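Sinton Surgical Skills Center
1/4 Suture practice returns to the Sinton bench lab in August. Residents will work on tissue pads prepared with two parallel incisions. Registration is open for 83 places.

2/4 The first exercise is the simple interrupted stitch in black suture. Learners should keep the spacing even along the wound and trim the tails short before moving to the next stitch. Cut ends are to be collected at the close of each session.

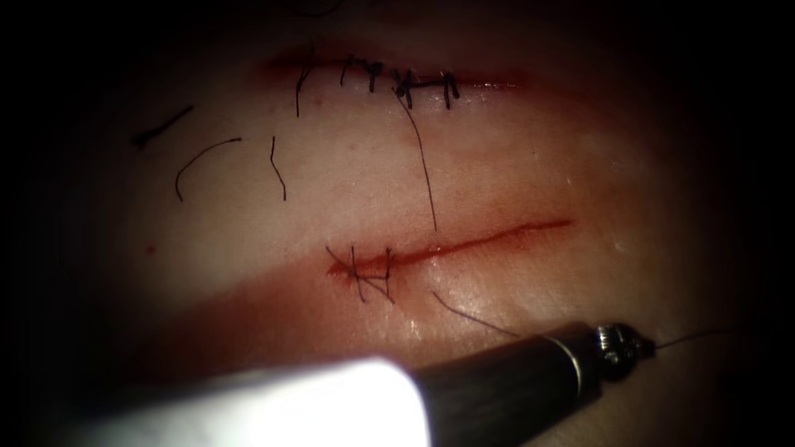

3/4 The second incision is reserved for assessment. Faculty will review spacing, knot placement and tail length. Written comments will be returned to each learner.

4/4 Pads and thread are provided. Please report to the Kawaguchi Room by 2 p.m. and sign in at the desk.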